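Teaching by hand and teaching by remote: what we found
Project report, group 4
Joonas Halonen, Oona Savolainen, Gerardo Pangilinan
Supervisor: Sirkka Saarinen

3. Method

The claim we set out to test is one you read everywhere: show a robot arm a task enough times and it will pick it up. We recorded 433 demonstrations on the Histlow arm. In the first set one of us held the arm and moved it through the job. In the second set the arm was driven by remote control from the next bench, with only the wrist camera to look through. The job was to close the gripper on a flat plate carrying a circuit board, lift it and put it down again.

Veikko Oksanen, who lent us the bench, warned us that hand guiding would look better than it was. We think he was right. Our own hands got into the wrist view in a good share of the first set, and a model trained on those pictures may simply be following fingers. We threw out 24 runs for this and probably should have thrown out more.

Remote control has the opposite fault. The pictures are clean but the driving is poor. Gerardo needed 19 practice runs before he stopped overshooting, and his later runs still have long pauses in them — the model copies pauses too.

The wrist view also tells the driver less than we expected. Looking down at the green board on its grey plate, with the plate resting on a plastic container, you can see both fingers and the white table beyond the plate, but it is hard to judge how high the plate is above the table. The wires looping up from the top edge of the board were a second worry. Neither way of teaching gave us a good method for keeping the fingers clear of them, and we doubt that more runs would have helped. 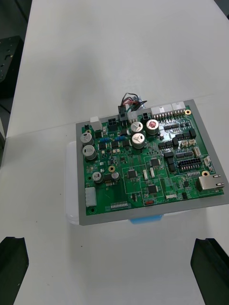 4. Results

We do not have a fair comparison. The two sets were recorded by different people, and the remote set is smaller. Hand guiding was quicker to record, and we would not claim more than that.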